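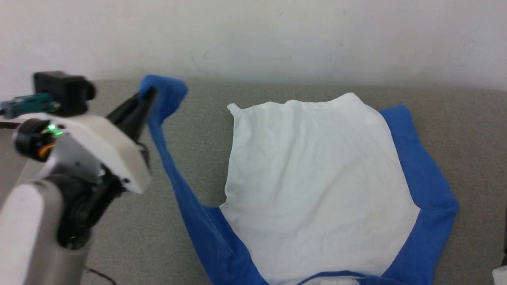

SECONDHAND SHOPS AND WHY THE BACK ROOM DECIDES EVERYTHING
Speaker notes, Tratwood community hall, April 15, 2022
20 min talk, leave time for questions. Water on the lectern. Speak SLOWER than last time.

1. Opening

Thank Aoife Mac Giolla for the invite. Say her name right (EE-fa).
Start with the coat story. Keep it short. Gray wool coat, priced at 2 dollars, sat on the Tiltow rack from September until spring. Moved it six feet toward the door, gone the same afternoon. Same coat, same price. Pause there, let them laugh or not.
Point of the talk: people think a thrift shop is about what comes in. I think it's about what happens between the drop-off door and the shop floor.
Who here has worked a sorting shift? Hands up. Wait for hands!

2. What we counted at Tiltow

We logged every bag for one month. 1,279 bags. Say the number twice.
Never done it before, the log was a spiral notebook on a string. Dinesh Sundaram typed it up, his spreadsheet, credit him.
Big surprise for me was the slow pile. Stuff that's fine, clean, sellable, but somebody couldn't decide. So it sits. Then more goes on top. Then its a wall.
Three kinds of undecided:
- don't know the price
- don't know if it's a him/her/kids thing
- "somebody else will want to look at this"
Third one is the killer. Everybody in the room will recognize it. Give them a second.

3. The sixteen minute rule

Explain where it came from. Lakshmi Gowda ran the Lobo shop before me, she used a kitchen timer. 16 minutes per bag, then the bag is done, whatever is left goes to rags or recycling.
People hated it the first week. I hated it. Sweaters I would have saved.
But the back room got a floor again.
Objections I always get:
"You'll throw out something valuable." Yes. Once in a while. We probably did.
"It stresses people." Fair. We dropped it for new folks for their first 10 shifts. Works better that way.
"Our donors would be upset." Ask the donors. Ours wanted the bags gone, mostly.
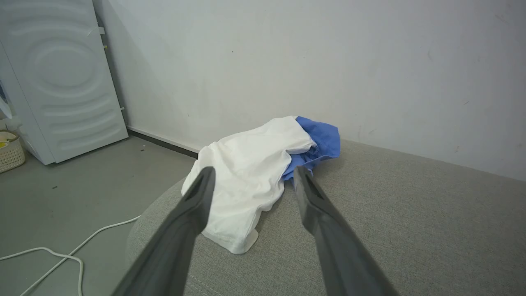
And the other thing about donors, they forgive a lot if the drop-off door is open when the sign says it is. Check your sign. Ours was wrong for I don't know how long. We had two sets of hours up, one on the door and a different one on the web page, and people would drive over, find it locked, leave bags on the step, rain gets in, whole load ruined.
Fix the sign before you fix anything else.

4. Pricing (go fast if behind)

Color tags. Skip the history of color tags.
Fewer price points. We had eleven, which is silly. Went down to five.
One person prices per shift, no second opinions. Elango Rodrigues at the Zurnano store goes further, he has one person price per category for the whole year. Read his bit:
"If two people price shirts you get three prices for shirts."
Shoes are separate, don't get drawn in to shoes. If someone asks, see me after.

5. Rack turns

Tag date on everything. Four weeks on the rack, then half off, then out.
Out means out. Not back to the sorting table. We used to send things back to the table and they'd get re-tagged at the old price, some of it went around three times.
Tell the jeans one if there's time. Otherwise skip.

6. People

Don't lecture here. Just what we changed.
Chairs. Sorting standing up all day is miserable.
Radio stays, one station, no arguing.
End the shift with an empty table. Even if you have to stuff it back in a bag with a note on it. Next crew walks in to a clear table and starts, they don't start by sighing.
Tomos Yorath tried rotating everyone hourly. Didn't take. People like their corner. He'll be in the second row, ok to point at him, I asked.

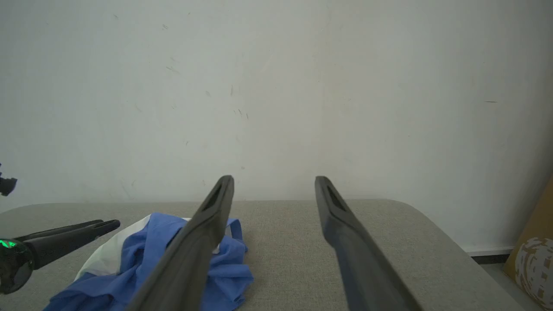 Gray upholstered surface and pale wall, close up.

7. Wrap up and handouts

Three things to try Monday -- no, don't say Monday, half of them are closed. Say "next time you open."
Check the hours sign
Timer on the bags
Date on every tag
Handout is by the coffee. One per shop please, I only printed a small stack.
Spreadsheet: Dinesh will email it, put your adress on the clipboard. PRINT CLEARLY.

Questions. If nobody starts, ask Aoife how they handle books.
Probably get asked about bedding. Answer: we stopped taking pillows, still take sheets.
Probably get asked about money. Don't quote totals, board hasn't seen them yet.
Give back the clicker!!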